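Nach drei Monaten mit der Matratze von Kaltmont traue ich mich jetzt mal an ein Fazit. Vorher habe ich fast fünf Jahre auf so einem durchgelegenen Ding geschlafen, das meine Vormieterin in Amberg nicht mit nach unten tragen wollte — mein Rücken hat es mir entsprechend gedankt.

**Bestellung und Lieferung**

Gezahlt habe ich 589 Euro für die mittlere Härte. Die Cluver, die ich auch im Auge hatte, wäre teurer gewesen, und zum Probeliegen hätte ich dafür quer durch Bayern fahren müssen (nein danke!). Geliefert wurde gerollt und eingeschweißt. Allein in den dritten Stock würde ich das nicht nochmal machen, das Teil ist wirklich schwer. Ausgepackt riecht es erst mal ordentlich nach Schaumstoff, bei mir war das nach ein paar Nächten mit offenem Fenster weg. 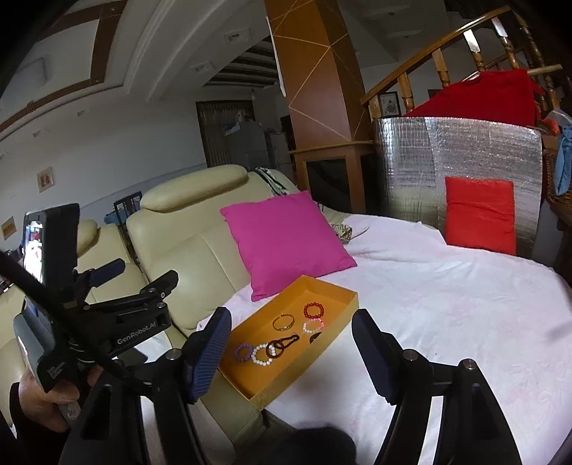

*Die orange Schachtel auf dem weißen Laken*

**Liegegefühl**

Ich bin Seitenschläferin und fand sie in der ersten Woche viel zu hart. Wirklich, ich hatte die Retoure schon halb ausgefüllt! Dann wurde es von Nacht zu Nacht besser, und inzwischen sinkt die Schulter genau so weit ein, wie ich es mag. Auf dem Rücken liege ich auch gut, auf dem Bauch eher nicht, da hänge ich im Kreuz durch. Wer neben mir schläft und sich dreht, weckt mich kaum noch auf.

Ein Minuspunkt ist die Kante. Wenn ich mich zum Sockenanziehen an den Rand setze, rutsche ich fast runter. Und im August ist sie mir zu warm, da hilft auch das dünne Baumwolllaken nur bedingt.

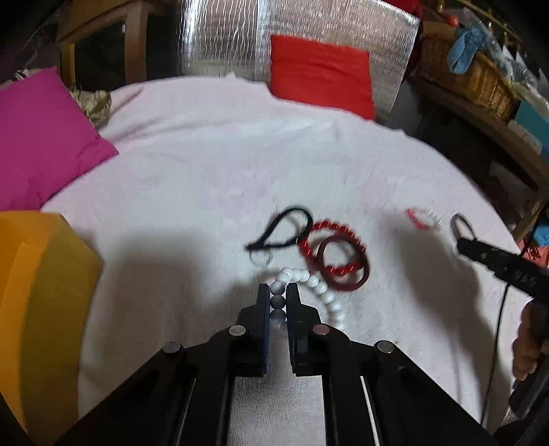

*Weiße Perlen auf weißem Stoff*

**Bezug**

Der Reißverschluss geht rundherum, waschbar bei 60 Grad. Abziehen geht flott, das Wiederdraufziehen ist Sport. Eingelaufen ist bei mir nichts.

Würde ich sie wieder kaufen? Ja, aber vermutlich eine Stufe weicher. Im Oktober kommt noch der Topper von Vukčević dazu, dann schreibe ich hier was drunter.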